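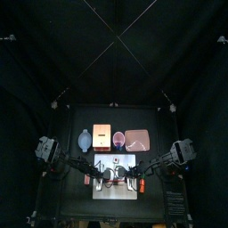
Submitted by the Bench Two project group, Wurgate campus
Final report, equipment planning unit
Jan 24, 2026

Equipment plan for a second two-arm table

1. What we were asked to do

The lab at Wurgate has one enclosed table with a pair of robot arms on it. Three student groups share it, and bookings fill up by the second week of term. Our project was to work out what a second table would need, what could be shared with the first, and in what order things should be bought so that the new table can be used in July.

We were not asked to design anything new. The brief said to copy the existing setup where it works and to change it only where we could give a reason. We were given an upper limit on the number of order lines (80) and told that the arms themselves would be paid for from a different account. That left the enclosure, table, mounting, cabling, task objects, spares and storage to us.

2. How we went about it

We started by listing everything on and around the existing table, then went through the old purchase records to match each part to an order. This took longer than planned. Some of the smaller fittings had been bought in mixed lots with parts for other projects, and a few had no record at all. In the end 19 parts had to be measured by hand and matched to current catalogue listings.

After that we sorted the list into parts that must be ordered, parts already in the storeroom, and parts we thought the second table could go without. We asked the other groups to mark anything they had never used. Their replies changed the task object list quite a bit and the rest hardly at all.

3. Enclosure and table

The enclosure is black fabric on all sides with a fabric ceiling. We looked at rigid panels as another option. Panels are easier to clean and don't sag, but they cost more to ship and would have to be cut on site. Fabric can be taken down by two people and carried through the lab door, so we kept it. We have allowed for one full set of walls plus a spare ceiling piece.

Two thin cables cross under the ceiling of the current enclosure. Our plan includes the same, with brackets to suit. Brackets and corner fittings were the items most often missing from the old records, and we recommend ordering them as one lot from one supplier. Mixing suppliers left the first build with holes that didn't line up.

The table should have a black top with a raised border. Small objects get knocked about a lot, and the border is cheap compared with the time lost looking for things on the floor. We got prices for a plain top without one and the saving was too small to matter.

4. Mounting plate and arms

On the existing table the two arms reach in from opposite sides and work over a white plate near the front, where two silver clamps are mounted. We priced this plate in two ways: ready-made from Akpalu, and as a blank sheet to be drilled in the campus workshop. The workshop route is cheaper but the queue at this time of year is long. We recommend the ready-made plate for the first order and a blank as the spare.

Clamps should be bought in pairs. We have put down two pairs, one fitted and one in the drawer. Gripper fingers are harder to plan for. They wear according to what people pick up with them, and the booking sheet doesn't record that. We have budgeted for one replacement set per arm and suggest that groups start writing down finger changes so next year's order can be based on something.

5. Cabling

Cabling is the part of the current setup we would most like to do differently. With both arms brought in over the plate there are dark coiled cables looping across it and loose wires between the joints. Groups told us they spend part of each booking moving cables out of the way.

We looked at three fixes: shorter cables, clip-on guides along the arm links, and an overhead run. Shorter cables limit how far the arms can go to the sides, where the grippers are sometimes needed. An overhead run would have to share space with the ceiling cables and we couldn't settle on a safe way to do it in the time we had. Clip-on guides from Mititico are our recommendation. They are inexpensive, they come off without tools, and if they don't help we have lost very little. One pack of 24 should be enough for both tables.

6. Task objects

Task objects are cheap one by one, but they made up the longest section of our first list. The current table has a light blue oval bowl, a tan wooden box with a slot, a small pink cup and a pink see-through square container set out in a row at the back, with a salmon-pink cylinder and an orange one with a green cap on either side of the plate. We want the second table to carry the same kinds of objects so that a task written for one can be run on the other.

Matching colours exactly is difficult. Household items change from season to season, and we could not find the same pink in the current Zestcombe range. Our advice is to buy new sets for both tables at once, in the same colours, and keep the old ones for practice.

7. Spares and storage

A lidded tub for each table, labelled, on the lower shelf. Spares go in a separate drawer unit with a sheet on the front. We costed a lockable cabinet and left it out, since the room is locked already.

8. Order of purchase

First: table, enclosure fabric, frame fittings. These have the longest lead times and nothing else can be installed until they are up.
Second: plate, clamps, cable guides.
Third: task objects, storage, gripper finger spares.

If the budget is cut, we would drop the spare ceiling piece and the blank plate before anything else. We would not cut the fittings lot.

9. Problems and things left undone

Our first cost sheet left out freight, and when we added it the enclosure went over its share. We fixed this by combining two orders. We also didn't get a firm quote for the table top before the deadline, so that line uses the catalogue price and should be checked before it goes to purchasing.

Power was outside our brief, but whoever takes this on will need to confirm that the circuit on the Wurgate side of the room can carry a second pair of arms. We asked facilities and were still waiting for an answer when this report was handed in.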